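Toy Shelf Sort-Out – Gallery

Put together in a hurry between two loads of washing, so forgive the typos. December, the usual panic. More toys coming in soon and nowhere to put the ones we have. So – everything off the shelves, onto the floor, then one lot at a time onto a table to be looked at properly.

Only two pictures got as far as this page. The rest is notes, written the same evening, for anyone in the Zirley swap group who asked how we store the small soft stuff. Also for me, next year, when I've forgotten all of it.

Rules we went by. Keep, swap, mend. No maybe pile. (There was a maybe pile. It lived on the stairs until bedtime.)

Started at 9 in the morning. Thought we'd be done by lunch. We were not done by lunch.

1. The duck in the yellow hat

First one to get looked at. White plush, very fluffy, soft yellow hat with pale stitching around the brim. Same yellow cloth at the neck, and a ribbed ribbon band across the front. Keep pile, no discussion.

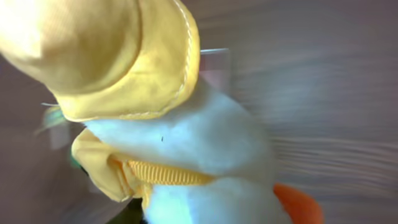
How do you wash a plush toy that has clothes on it?
Take off whatever comes off easily and do that by hand in cool water with a drop of dish soap. If the clothes are sewn on, spot clean the fur with a damp cloth and leave the whole toy to air dry, away from the radiator. A pillowcase with a knot in it works for the machine if the label says machine is OK.

More on hats, as three people asked last time. Check the stitching before you put a toy back in circulation. A hat held by two threads is a lost hat. I go around with plain cotton, same holes if I can find them, knot on the inside. Takes five minutes. Ribbons I mostly leave alone, unless the end is fraying, then a dab of clear glue and a peg on it overnite.

Brush the fur AFTER it's dry. An old soft toothbrush does small toys fine. Go with the pile first, then lightly against it to get the fluff back up. Don't bother with conditioner, tried it once, went greasy.

Things that went in the mend pile, no pictures: rabbit with a split side seam, the long snake, one felt strawberry. Things for swap: the Kaijage stacking cups (we have two sets, why), a bag of wooden fruit, the musical book that only plays the last line of the song. Whoever takes the book, you've been warned.

2. Into the clear box

Best thing we did all year was give up on lidded tubs. Open top, clear sides. Kids can see in, kids can reach in, and – this is the big one – kids can throw things back in from a distance. Lids just ended up under the couch.

Clear plastic, square, nothing fancy. An orange toy takes up a lot of it, with something yellow and something white and round in there too. Fills up fast.
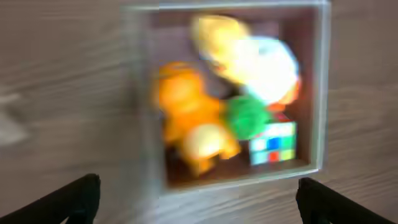

3. Where everything went after

No pictures from here on, hands full.

Low shelf: small soft toys. They get pulled out every day so no point putting them high. Boxes side by side, not stacked. Stacked means the bottom one never gets opened and the top one gets used as a step.

Middle shelf: puzzles, in zip bags, with the picture cut off the box lid and slid in the front. Saved a crazy amount of room. One puzzle short by a piece, found it in a boot.

Top shelf: paint, glue, anything with a needle in it.

Closet: the rotation bin. About half of what we kept goes in there and comes out when it rains. They greet it like long lost family. Swap it over when the moaning starts, no schedule.

Bricks are a whole other job. The count written on the tub from last year says 1,732 pieces and I'm not checking it. They stay in the Endar bag, the drawstring one that opens out flat into a mat. Pull the string, done. Still the only storage thing in this house that everyone uses without being told.

4. Labels

Did these last, too tired, handwriting shows it. Plain white stickers, black marker. Drew a small picture next to the word for the one who can't read yet. The drawing for "animals" looks like a potato. They know what it means.

Stickers came off the plastic last time and left a gummy mess. Cooking oil on a paper towel, leave it ten minutes, wipe, then soap. This time I put packing tape down first and stuck the label on the tape. We'll see.

5. Bits people keep asking

Boxes are from Hovgate, the homeware place by the bus depot. Not the big size, the one below. I bought 12 and should of bought fewer, four are still sitting in the hall.

Budget for the whole thing was 40 dollars. Went over. The marker and the tape were on top, and lunch, because cooking was not happening.

Swap pile goes to the Zirley table at the community hall, mornings until noon. Bring things clean please, and bag up anything with small parts. Last swap had 200 items on the table and plenty of them were missing a lid or a leg or a battery cover. Tape a note on it if a piece is gone – someone will usualy still want it.

Finished at 4. Floor clear by 4, floor not clear by 5.

Mend pile is on my side of the bed. Rabbit first, then the snake. Still looking for orange thread, if anyone has a spool going spare leave it in the swap box with my name on.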